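Research > Robot Learning > Data Collection > Section 3
Search this site Enter keywords

3. Gathering Demonstrations for Block Rearrangement

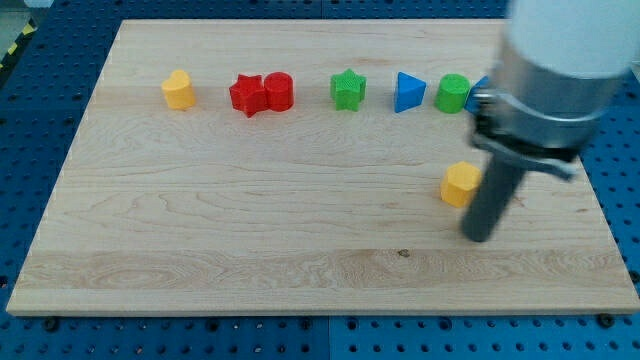
Figure 2. The Zinine cell during collection, with colored shape blocks on the wooden board and the arm's finger near the yellow hexagon.

A reader of the draft circulated in September objected that demonstrations given by skilled operators are too clean, and that a policy trained on them never learns how to get back on course after a bad push. The objection is fair, and the protocol was changed in two places to meet it. Operators were told to leave their errors in the recording and correct them in the same episode. In addition, 31 episodes were started from states in which a block had already been moved away from its goal.

3.1 Workspace

All episodes were recorded at the Zinine site. The wooden board lies on a blue perforated table, and its pose was measured again at the start of every session. The set contains blocks in red, yellow, green and blue. A color may appear with more than one shape, and a shape with more than one color, so an instruction such as "push the star to the left" is ambiguous unless a color is given. We kept such instructions in the set and marked them with a separate flag.

The arm acts on the blocks with a single rod-like finger that ends in a rounded tip. Grasping is not part of the task. Commands are limited to motion in the plane of the board, and the height of the tip is held fixed by the controller. When the arm reaches across the board it hides some blocks from the camera. Frames with hidden blocks were not removed, and no label was filled in by hand for a shape that could not be made out.

3.2 Procedure

The operator steers the arm with the Futora hand controller while reading one instruction from a screen. An episode ends when the operator presses the stop key or after 20 seconds. Instructions were drawn from templates written at Arruda and then reworded by a second group, who worked from recorded video and did not see the original text. The order of blocks along the far side of the board was changed between sessions – an early pilot kept it fixed, and the resulting policy relied on position more than on color.

In total, 394 episodes passed review. Each was checked by 2 reviewers working apart. An episode was rejected if the instruction did not match the motion, if a block left the board, or if the time stamps of the camera and the arm could not be aligned. Disagreements were settled by dropping the episode.

3.3 Storage and Splits

Episodes are stored in the Grerkmont format, with joint positions, tip position, camera frames and both versions of the instruction. The train and test splits were made by session, so that no starting layout appears in both. Episodes begun from a displaced state carry their own tag and can be left out at load time. Section 4 reports results with and without them.

Filed under: Manipulation, Imitation Learning, Datasets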